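Progress report on the equipment grant, second instalment
To: Fernanda Barreto, Grants Office
6 December 2023 is the date on your form, but I'm sending this on December 6, 2023 as asked, with the spending sheet attached separately.

Hello Fernanda,

Thanks for being so patient with the last lot of receipts! I've kept to your headings where I could, though the middle bit on grippers runs on a fair way because that's where most of the money and most of the arguing has gone.

What we've bought so far

The arm and its controller were paid for out of the first instalment, so there's nothing new to tell you there except that the extended warranty has now come through from Traltora and is in the folder. From the second instalment we've spent 1,239 pounds. That covers the wrist camera, a spare cable for it, the bench clamps and a pair of padded fingertips from Lulora. The clamps were dearer than I'd put in the plan (I had priced the small ones, silly me) and the camera was cheaper, so the two very nearly cancel out.

Still unspent is the 3,000 pounds set aside for the gripper. I know that line has been sitting there looking untouched and you've asked about it twice now, so let me explain where we've got to.

The gripper question

When I wrote the application I assumed we'd keep the two-finger gripper for the first stage and then swap it for something with a wider opening. The whole project is about handling ordinary kitchen things, after all, and kitchen things are awkward. Boxes are easy. Tall glass is what worries me, partly for the obvious reason and partly because a bottle gets narrower as it goes up, so where you take hold of it makes a big difference to how much of the finger is touching anything. 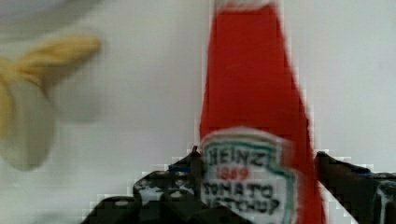

So before spending your money I wanted quotes from two suppliers and a proper go with the fingers we already have. Cokura quoted for a wide parallel gripper that fits inside the budget line, with delivery in 6 weeks. Grīnberga make a softer one, which I like a lot more on paper, but their price leaves out the mounting plate and the extra licence for the controller, and once you add those we'd be over. I've gone back to them to see if the plate can be dropped, as I think our workshop could make one.

My feeling at the moment is that we should hold off choosing until we've worked through the full list of household items, all 19 of them, with the present fingers. If those can manage the bottles and jars to our satisfaction, I'd rather put part of the gripper money into a second set of fingertips and some force sensing. I'm aware that would be a change to the agreed plan. Could you tell me whether it needs the long form or just a letter?

Camera and computer

The camera sits at the wrist and it does what we wanted, which is to show the fingers and whatever is between them. Fast moves give us blur, and labels suffer first. I've pencilled in a better lamp for the bench to see if a shorter exposure helps, and that's small enough to come out of consumables. If it doesn't help, I may come back to you about a different camera, but please don't hold money for it yet.

The computer is the one place where I got the planning wrong. I budgeted for storage as if we'd keep a few recordings of each item, and we want to keep nearly everything. Two extra drives should see us through. I've moved the cost across from travel, where we had some left over after the supplier visit was done by video call instead.

What's next

The item list gets finished first, then the decision on the gripper, then the order. Allowing for delivery and a bit of swearing over the mounting, I'd expect to have the new parts on the arm by March. The safety paperwork has to be redone whenever the gripper changes, so I've started on that now and left the model number blank.

Two things I need from you, please: an answer on the form, and confirmation that the gripper line can be carried over if the invoice lands after your year end. Cokura will hold their quote if I can give them a firm date, and I'd hate to lose it.

All the best, and do come and see the bench if you're passing!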